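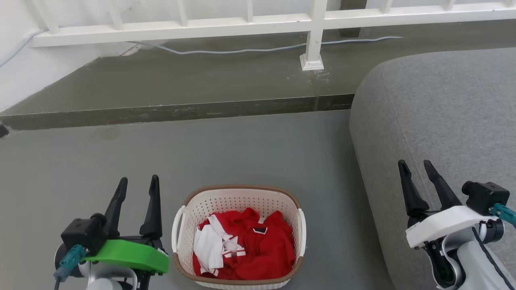
Benwood open day: the laundry floor

Posted 27 Feb 2026

Got there late, parking was a mess, missed the welcome talk completely. Went straight down to the laundry floor, which was the bit I wanted to see anyway.

Quick background for anyone who doesn't know Benwood: wash-and-fold place, takes in household laundry plus team kit from local clubs. Opened up for one afternoon, small groups, coffee in the hallway. Our group was led by Shiuli Ekanayake. She walks fast. Talks faster.

Sorting

Everything is in baskets. Plain plastic household kind, cream with a brown rim and white handles, little holes in the walls. I expected big canvas carts. Shiuli said they tried carts for a year and things got lost at the bottom. One customer, one basket, that's the rule now, and it stays with the load the whole way through.

Reds get their own basket. Mostly red fabric in the one I looked at, with some white bunched up on the left side and a bit of red and white stripe sticking out. I asked if the white was a mistake. Depends, she said. If it's sewn to something red it goes with the red, cold wash, no argument. If it's loose it comes out. Stripes are the sorters' least favorite thing in the building.

Capacity is 3,000 pounds a week, less in February. Winter stuff is bulky so you'd think more, but apparently people wash their coats once and forget about it till spring.

Washers and dryers

Very loud, couldn't hear half of it. Karthik Kumarasinghe runs this end. 26 washers, some newer than others, and he has opinions about every one of them. Cold for the reds, always. He uses less detergent than I do, like a lot less. Said most towels that feel stiff are just full of soap. Going to try that at home.

Didn't get a good look at the dryers, the group ahead of us was blocking the aisle.

Folding

Best part. Hashini Amarasinghe did a folding demo, T-shirt in a few seconds, then slowed it down so we could try. Mine looked terrible. Fitted sheets: tuck the corners into each other, lay it flat, fold in thirds. I have been told this before and it has never worked, but it worked on her table so who knows.

They fold right out of the basket and put the stack back in the same one. Socks last, on top.

Practical stuff

Tour takes 40 minutes. Wear flat shoes, the floor is smooth. Free, but you need to sign up at the desk. Coffee was ok, cookies were gone by the time we got their.

Next one is supposed to be in the fall. They're adding a stain table, wich I would go back for. Have a shirt in mind.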